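Regulating the Tostholm, part two
6/26/24

The mantel clock I bought from Halldóra Frandsen in January was losing 40 seconds a day when it arrived. It is a Tostholm with a short pendulum and an eight-day spring. I cleaned the pivots, put in fresh oil and left it alone for a week before touching the rating nut.

One full turn of the nut raises the bob enough to gain 20 seconds a day on this movement. Two turns should have settled it. They did, for the first half of the week. After that the rate dropped again as the spring ran down, so I now wind it every fourth day and check it against the radio signal at the same hour each time.

The beat was also uneven. I shimmed the left foot with card until the tick and tock matched by ear, then confirmed it with a timing app.

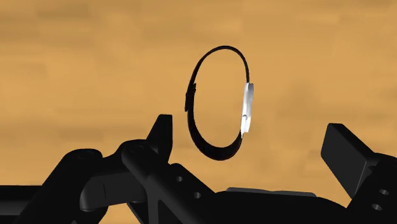 Position matters less for a pendulum clock, provided the shelf is level and stays that way. A wristwatch is a different problem. With a closed black strap like this one, the watch tends to rest on its side overnight, and a mechanical movement will usually keep a slightly different rate there than it does dial up. Signe Hjaltested logs hers in both positions and picks the one that cancels the daytime error.

Next job is the strike train, which still counts one too many at noon.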